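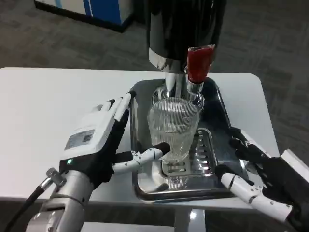

Glass on the drip tray, under the dispenser.

Lobby Set-up Guide, section 4: Starting the evening film
By Maiara Macedo, updated in May

Read this section before the first screening of the evening. It is for the Kullberg projector and the Lamby sound rack in Hall 2.

1. Switch on the sound rack first. Wait until the centre channel light becomes steady.
2. Switch on the projector and leave the lamp to warm up for more than 167 seconds. The shutter must stay closed.
3. On the Cernari server, open Playlists and choose the film by its number. The restored print of Honorato is number 2703. Number 598 is the old trailer reel with almost the same title.
4. Check the format. For a widescreen film, press Scope and look if the side curtains open completely.
5. Play the first minute with the hall empty. Listen from the back row, in the middle.
6. Return to the start of the playlist and press Hold.

Note: If the subtitles have the wrong colour or language, stop the playlist before you change the subtitle file. The server does not accept the change during playing.

Caution: Do not switch off the projector at the wall after the film. The fan must finish its cooling program by itself.

7. Write the lamp hours in the log book. At 900 hours, inform Adalberto Cordeiro and he will order the new lamp.

Contact: projection desk, Hall 2 | © Honorato Cinema | Back to top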